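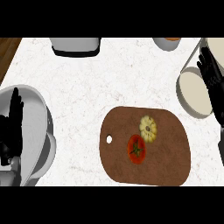 Poneck Street is a daytime soap that ran for 267 half-hour episodes, and I've been keeping this entry up since I finished my second watch of the whole thing (yes, all of it). It follows the families on one dead-end street in the made-up harbor town of Notetden, most of them working at the Mollah cannery or trying hard to get out of it.

Plot

The early episodes are mostly school trouble and unpaid rent. Things pick up when the cannery lays off 400 people just before the prom, and the older kids have to choose between senior year and a paycheck. I still think that's the best stretch of the show – the dinner table fight runs nearly a full episode, and it never leaves the one room!

Later on there's a long blackmail story about a stolen boat. I found it slow the first time and liked it a lot more the second.

Production

Jultik, the company behind it, shot everything on two standing sets plus a real dock. Scripts came in at 30 pages each, and the cast usually got them the night before, so you do hear some stumbles left in.

Episodes

The tapes for the first season are missing a few reels. Fan recordings fill most of the gaps, though the sound on them is rough and one cuts out before the credits – the wedding one, sadly. The theme song was changed in June of the third season and then changed back.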